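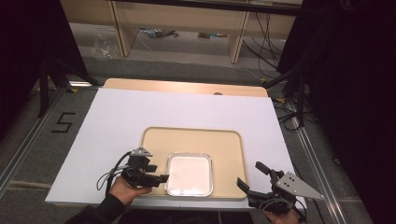
Reduvcombe Food Service Club: Portioning and Tray Service
Forum > Trays, dishes and liners > Small square foil dishes on flat trays

jsarmiento
2/8/19
Looking for opinions on the small square aluminium dishes for single serves. We have been setting them on the beige trays with the rounded corners, one dish per tray, positioned low of centre so there is room behind for a cup. The tray rim is only slightly raised. My concern is lateral movement when the tray is carried. The dish has a rolled rim and not much mass until it is filled.
Has anyone measured how far these travel on a smooth tray? I would prefer not to add a mat.

hkemeys
Not measured in any formal way. With a filled dish on a level tray I get no movement at walking pace. With an empty dish, any tilt will shift it. Fill before you carry and the problem mostly goes away.
If you must carry them empty, stack them and set them out at the table.

S_Cao
Disagree with filling first. A full foil dish has very little wall stiffness and if it does slide into the tray rim the near wall folds. You then have custard on the tray. I would carry empty, place, then fill from a jug.
Also, lift by the rolled rim on two opposite sides. Pushing on one side only skews the dish and opens the corner folds.

hkemeys
Filling from a jug at the table is fine for custard. It is no good for anything that has to set in the dish. Half of our December menu is set desserts.

jsarmiento
Ours are set desserts too, so filling at the table is out. Agreed on lifting by two sides. I have been doing that and the rims stay straight.

wangjh
What is the tray sitting on when you load it? In the photo it is on a white board over the wooden table. If the board slides on the wood you have two interfaces to worry about and you will blame the wrong one. Tape the board at the corners, then retest.

jsarmiento
Board is not taped. It has enough weight to stay put under normal loading. I will tape it anyway and see whether there is any difference.

W_Lu
Two points.
The pale interior matters for the product. Plain foil and anything acidic (lemon, rhubarb, tomato) should not sit together overnight. If the inside of yours is a coating, check the supplier sheet for what it is rated to before you put it in an oven. Do not assume from the colour.
Second, dish code. The Wisteo 1318 and the Dai square look much the same in a catalogue but the Dai rim is narrower, and the lids do not interchange. We ended up with 3 cartons of lids that fit nothing we own.

S_Cao
Seconded on the lids. Crimp a sample before ordering.

hkemeys
I have used the 1318 lid on the Dai dish. It holds if you fold the corners under. Not elegant.

W_Lu
It holds until it is stacked. Then the fold lifts and you get condensation in the product. I would not put that in front of a customer.

hkemeys
We do not stack them.

wangjh
Back to the original question. If you want a number, put the loaded tray on a flat surface, raise one end with a ruler behind it, and note the height at which the dish starts to move. Do it with an empty dish and a full one. Use the same tray for both, and wipe it between runs. Grease changes everything.

jsarmiento
Will do. I will run it with the current trays and again with the textured ones from Kurkanton if they send the sample. For now the dish stays low of centre and gets filled before carrying.

S_Cao
Record the fill weight as well, please. A height by itself is of no use to the rest of us.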